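Resources > Trendumo Cell Guide > Section 2: Planning and Budgeting

Last updated: July

2. Planning your purchase

Read this section before you place an order. It covers a single-arm bin picking cell built from the Trendumo base kit. Mounting and wiring are in Section 3.

2.1 Set the budget

1. Write down the task in one sentence: what part, from where, to where. If it takes more than one sentence, plan for two stations.

2. Get a quote for the arm, controller and handheld unit together. Caron sells them as one line item. Clasov lists them separately, and the cable set is extra.

3. Add the gripper. The Jurnavel two-finger gripper is $2177 with the standard fingers. Longer fingers for deep bins are ordered under their own part number.

4. Add $1413 for the first-year service plan if you have no one in-house who can recalibrate the arm.

5. Hold back about $2000 for small items. This line is the one most often left out, and it goes quickly on bins, clamps, hose, fittings and spare fingers.

Note: Prices are before freight. The arm ships on its own pallet and is billed by zone.

2.2 Choose the table and bins

1. Measure the reach of the arm from its base, then subtract the length of the gripper. Both bins must sit inside that distance.

2. Buy bins with sloping walls if your parts are long and narrow. Bars that end up flat against a straight wall are hard to grip.

3. Use sheet metal for the bin the gripper works in. Plastic is cheaper but gets gouged by the fingers. Expect the metal to scratch and darken with use — that is normal wear and no reason to replace it.

4. Order spring clamps to hold the bins together where they meet. Bolting can wait until the layout is settled.
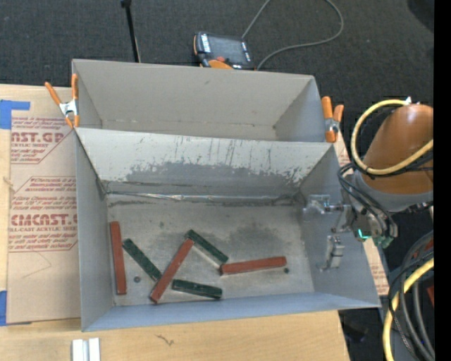
5. Order trial parts in two colors, such as red and green, if you plan to sort. Start with a small number of blocks and add more once picks are reliable.

Caution: Leave slack in the air hose and cables at the wrist. Do not buy hose cut to the exact length. A tight hose will pull on its fitting when the arm turns.

2.3 Before you order

1. Confirm the lead time in writing. Allow 10 weeks for the arm and less for everything else.

2. Check that the handheld unit's cable will reach the place where the operator will stand.

3. Send the layout drawing with the order. Changes after this point are charged at the shop rate.

Comments (3)

benchside: Does the service plan cover the gripper or only the arm?

Trendumo Support: Arm and controller only. Gripper fingers are treated as wear parts.

mk_tooling: The small items line was too low for us. We went through a lot of fingers the first month. I'd budget a second set up front.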